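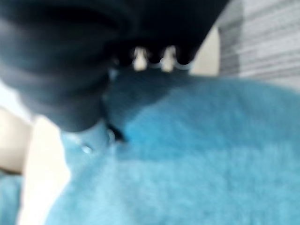 Chapter 6
Sound Inside the Home

6.1 Why rooms sound different

Clap your hands in a bathroom and then in a bedroom. The clap is the same, but what reaches your ears is not. In the bathroom the sound bounces off tile, glass and enamel many times before it fades. In the bedroom much of it is taken up by the mattress, the curtains and the carpet, and you hear little more than the clap itself.

Chapter 5 dealt with sound travelling through open air, where it spreads out and is seldom sent back. Indoors it meets a surface within a few thousandths of a second. Some of its energy is reflected, some passes through into the next room, and some is absorbed and turned into a very small amount of heat. The share that goes each way depends on the material and on the pitch of the sound.

The time a sound takes to die away is called the reverberation time. It is defined as the time needed for the level to fall by 60 decibels once the source has stopped. A large stone church may have a reverberation time of several seconds. In a furnished living room it is usually well under one second, and speech is easy to follow as a result.

6.2 Soft furnishings as absorbers

Porous materials absorb sound when air can move in and out of them. Wool, felt and open-cell foam all do this well, particularly at high pitches. Low notes are harder to deal with — a thin rug does almost nothing to them — and need a greater depth of material. A well-stuffed sofa often absorbs more than any other single object in a living room, although a covering that air cannot pass through will reduce the effect at high pitches.

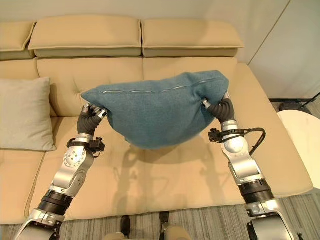

Lionel Bellamy, writing on the terraced houses of Dutham, remarked that people who complained of a "hard" or "cold" room were very often describing its echo, and that they tended to turn up the heating before they thought of hanging a curtain. His survey covered 700 households there and in Palcombe, and we return to it in section 6.5.

Absorption should not be confused with insulation. Cushions and carpets make a room quieter for the people in it, but they do little to stop a neighbour's television coming through the wall. For that, mass and airtight joints matter far more — the subject of the next section.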